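**Bird Club News – Dec 6, 2021**

Good news for everyone who has been asking about the recall class: it's back, and this time there's room for the big birds too! Genivaldo Falcão is running it again at the Dorkbridge hall, starting right after the holidays, and the sign-up sheet is already filling.

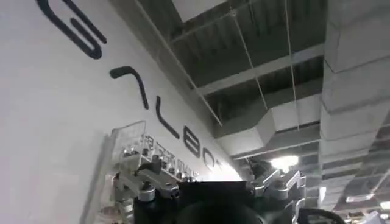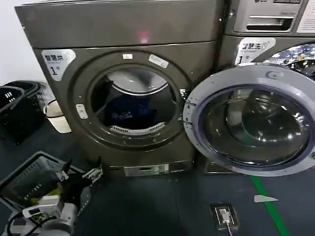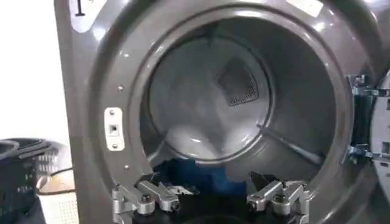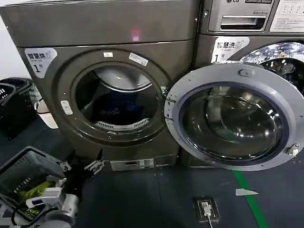
*Lettering on a white wall, then dryer number one, with the LG washer beside it in the last shot.*

If you missed the July class, the idea is simple. Your bird learns to fly or walk to you on a cue, first from a few inches away, then from across a table, then from the far side of a room. Genivaldo starts every bird at a distance it finds easy, even the ones who already do it at home. New places make old skills wobbly!

There are five sessions, and you'll want to come to all of them if you can. Bring a carrier your bird is used to, a familiar perch, and treats cut very small – safflower seeds or slivers of almond work well. Please hold back the favorite treat at home for a day or two beforehand (regular meals stay the same, no skipping breakfast). Clipped birds are welcome and will work on stepping across between perches.

Edem Ankrah is bringing Brekke, her Congo grey, who spent most of the July class on top of the curtain rail and now comes down on the first call. I saw it twice last month and I'm still grinning. She's also promised to show how she got Imero, the younger one, comfortable with a travel cage. He used to growl at it. Now he climbs in and rings the bell.

The toy swap is on the same dates. Wash everything, and leave out anything with frayed rope or rusty clips. Plemholm members can come to both at our member price, so do tell your friends over there.

Seed orders close before the first session – the 355 list is full, but there's still space on the pellet order. Send names to Edem, and put your bird's species next to yours so she can sort the groups by size.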